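4. The Open-Day Demonstration 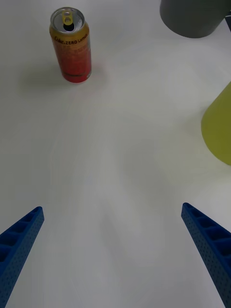 Figure 3. Wrist camera view at the demonstration station. An opened beverage can stands at the upper left; the two blue fingers of the gripper are spread apart and hold no object.

4.1 Setting and purpose

The demonstration formed part of the annual open day at the Mavuvstead site, held on 20 Jan 2018. The open day is addressed to families, local employers and school groups, and it had previously been limited to guided tours of the workshops. For this edition the site management agreed to a staffed station at which visitors could watch a tabletop manipulation system and put questions to the people who operate it. The station was prepared jointly by the Stavum group and the site's visitor office, under the direction of Gilles Collet.

The purpose of the present section is to report how the station was organized, how visitors behaved when they stood in front of it, and what they said afterward. The performance of the control software is treated in Section 3 and is not repeated. We are concerned with the open day as an occasion on which people with no training in automation formed a view of a working machine at short range.

Two questions guided the work. The first was whether visitors would use the live view from the wrist camera when it was offered to them, or whether their attention would stay on the arm. The second was whether a view of this kind would change the explanations they gave for the movements of the machine. Earlier reports from the Flalano site had suggested that lay observers tend to describe a robot as if it saw the table from where they themselves were standing. We wished to learn whether this tendency would hold when the machine's own view was displayed beside it.

4.2 Arrangement of the station

The station was placed at the end of the main hall, beyond the registration desks, so that visitors reached it after passing the static exhibits. A low barrier kept them at arm's length from the work surface. A screen was mounted to the left of the barrier at adult eye level, and a second, smaller screen was placed lower down after the first group of children had been seen to lift one another up. Both screens carried the same picture without overlays or labels.

The work surface was white and was wiped between sessions. Objects were chosen from things that visitors would recognize without help. A soft drink can, marked "Coke ZERO Lemon" and already opened, was among them (Figure 3). Familiar objects were preferred to the test blocks used in the laboratory; the visitor office had advised that test blocks invite questions about the blocks. Some loss of repeatability was accepted in return.

The gripper carried two ribbed fingers with recessed pockets along their inner faces. The camera was fixed close to them, so that the fingertips remained in view at the lower corners of the picture while the gripper was open. This arrangement had been adopted for technical reasons well before the open day, but it proved important to the way visitors read the display. The fingers gave them a fixed point by which to judge where the hand was and what lay in front of it.

Each session lasted 4 minutes. An operator stood at the control desk and a presenter stood beside the barrier. The presenter gave a short introduction, stated what the operator was about to request, and then remained silent until the movement had ended. Presenters were asked not to use words such as "wants," "thinks" or "decides" when speaking of the machine. The reason for this instruction was methodological: we wished to record the words that visitors chose for themselves.

4.3 Participants and recording

The visitor office registered 2,230 entries to the hall over the course of the day. Visitors were free to come to the station and leave it at will, and no record was kept of those who only passed by. After each session the presenter invited members of the group to answer a short set of questions at a side table. In all, 73 visitors agreed to do so. Each was given a written notice explaining the use that would be made of the answers, and children took part only with a parent or guardian beside them.

The questions were open. Visitors were asked to say what the machine had been doing, how it knew where to go, and what would happen if an object were moved. They were then asked which part of the station they had watched for most of the time. Answers were written down by hand and read back to the speaker before the sheet was closed. No names were taken.

An observer also kept notes during the sessions from a chair near the smaller screen. These notes concern the direction in which people looked, the remarks they made to one another and the points at which a group began to drift away. They were made by a single person and have not been checked against a second set. They are used below only to support or qualify what the visitors themselves reported.

4.4 Observations

Attention to the screen. The arm drew the first look in nearly every group, and the screen was noticed later. The change usually came during a pause. While the arm was moving, visitors followed it directly; when it stopped above the table with its fingers open, they looked elsewhere for an explanation of the delay and found the display. Several groups then stayed with the display through the next movement. Once one person had pointed to it, the others tended to follow.

The presenters came to rely on these pauses. In the morning they had filled them with further remarks, and the observer's notes record that few visitors looked away from the speaker. By the afternoon the presenters had agreed to let the pauses stand. We regard this as the most useful practical result of the day, although it was not one we had planned to study.

Reading the picture. Visitors had little trouble in naming familiar objects on the display. They had more trouble with objects at its margins. A thing that was plain to anyone looking over the barrier could appear on the screen as a colored shape reaching in from one side. In Figure 3, for example, a large yellow-green object enters at the right and a dark gray cylindrical one at the upper corner, and neither is shown whole. Visitors looking at views of this kind often turned back to the table to settle what they were seeing. Some of them then remarked that the machine could not do the same.

That remark, in its various forms, bears directly on our second question. Visitors who had compared the two views were more inclined to speak of what the camera could and could not show. Those who had watched only the arm more often said that the machine "knew" where things were, and they offered no account of how. The difference was clear in the written answers, but the groups were not assigned to the two conditions, and it may be that people already curious about cameras were the ones who made the comparison.

Distance and reach. The height and angle of the camera led to a recurring misunderstanding. The view looks down on the table at a steep angle, so that both the lid and the side of a standing can are visible. Many visitors took a gap between the fingertips and an object on the screen as a reliable measure of the distance on the table. When the arm was lower or higher than they supposed, the next movement surprised them. Children at the smaller screen were quicker than adults to check the display against the arm itself, perhaps because the lower screen stood nearer to the work surface.

Shadows. A smaller number of visitors commented on the shadows of objects and asked whether the machine might mistake them for something solid. The operators had not expected the question. It was raised by adults with experience in photography or in print work, and it led to some of the longest conversations of the day. We have since added a short passage on lighting to the presenter's notes.

4.5 Remarks of the presenting staff

A meeting was held with the presenters and operators after the hall had closed. They reported that the work was more tiring than they had foreseen, chiefly on account of the silence required of them during each movement. Two presenters stated that visitors had taken the silence as a sign that something had gone wrong. It was agreed that a brief sentence at the start of the session, telling visitors that the presenter would be quiet while the arm was in motion, would be sufficient.

The operators asked for a longer interval between sessions. The interval on the day had been 60 seconds, during which the table had to be cleared, wiped and set again while visitors continued to ask questions. They further asked that the objects be kept in a tray of their own — during the open day they had shared a shelf with the leaflets — and that the list of objects be fixed in advance.

4.6 Limits of the study

The findings come from one open day at one site. Visitors chose whether to approach the station and whether to answer the questions, and those who did so may have been more interested in the subject than those who did not. The change in the presenters' conduct between the morning and the afternoon was useful in practice, but it prevents a direct comparison of earlier and later sessions. The placing of the second screen after the station had opened raises the same difficulty.

A further demonstration is planned for May at the Pichon training center, where the two screens will be in place from the start and the pauses will be of fixed length. Visitors there will be invited to answer the questions either before or after they have been shown the camera view, according to the session they attend. The answer sheets from Mavuvstead will be coded again by a second reader before the two sets are compared.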